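3.2 Table shape and the placing of shared items

The second part of the study looked at small tables of the kind found in staff rooms, shared studios and student flats. Rectangular tables have had most of the attention in earlier work on domestic surfaces, and the results are fairly settled: people sitting or standing at a rectangular table treat the nearest edge as their own and put shared items along the middle line. Round tables have no such line. We wanted to know where people put a shared bowl when the table gives them no corner or long side to work from, and what happens to the smaller items that end up near it.

Sessions were held at the Briddale site, in a room that was in ordinary use for other work. We did not clear it beforehand. Desks, chairs, storage boxes and personal bags stayed where they were, as we had found in the pilot that people behaved more stiffly in a bare room and asked more questions about what was wanted of them. Edin Golob ran the sessions and kept the written notes. Boris Babić coded the placements afterwards and did not attend.

Each of the 40 participants did the same short task. They were asked to set a bowl and one small object on the table so that both would be "handy for anyone who came in". No more was said about what handy meant. Participants could stand anywhere and could move the items as often as they liked before saying they were finished. Half of the group, 20 people, worked at a round table, and the other 20 at a square one of similar height. A typical layout at the round table is given in Figure 4.

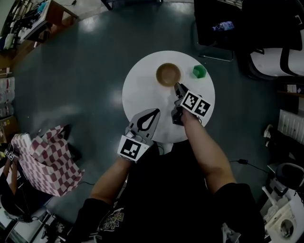

Figure 4. Round table with a shallow brown bowl and a small green cube, seen from the participant's side.

Participants at the square table mostly followed the pattern described by Vasić for kitchen tables. The bowl went in the middle, or a little towards the participant, and the small object went beside it. They made few changes once the bowl was down. Several lined the object up with an edge of the table without being asked to, and when Golob raised this in the short talk afterwards, most said they hadn't noticed doing it.

The round table gave a wider spread. Some participants used the centre, but a larger group set the bowl well out towards the rim, most often on the far side from where they stood. Their reasons differed. One said she had left the near side free for a cup and a notebook. Another said the far side was closer to the door, so a visitor would reach it first. A third said only that it looked right there. We have not tried to rank these answers, and we doubt that the participants would have given the same ones a week later.

The small object was less predictable than the bowl. At the square table it tended to stay close to the bowl wherever the bowl went. At the round table it was often set apart, and in a number of cases it was left near the edge, where it could be knocked off by a sleeve or a passing bag. Participants did not seem to see this as a risk. When asked, they tended to say the table was small enough that everything on it was within reach, and so it made little difference where the object sat.

Two points about the furniture should be kept in mind. First, both tables were white, and a darker surface might change how people judge the empty space around an item. The Trasitz survey of café tables reported that people left wider margins on pale tops, although it did not separate colour from size. Second, the chairs in the room were not pulled up to the table during the task. With chairs in place, participants would probably have treated each seat as a claim on part of the surface, and the bowl might have moved back to the centre.

We also looked at whether clutter elsewhere in the room had any effect. Nearby desks held papers, cables and small containers on most days, and the amount changed between sessions. We found no clear link between this and where the bowl was put. Participants did remark on it, however, and a few said they had kept the table tidy on purpose, to have one clear surface in the room. Garnel describes a similar habit in shared workplaces, where one table is kept free by common habit while the others fill up.

The task was brief, and a layout made in 30 seconds is not the same as one that settles over months of use. The longer observations in Section 3.3 deal with this directly, using the same round table left in place for daily use from September onward.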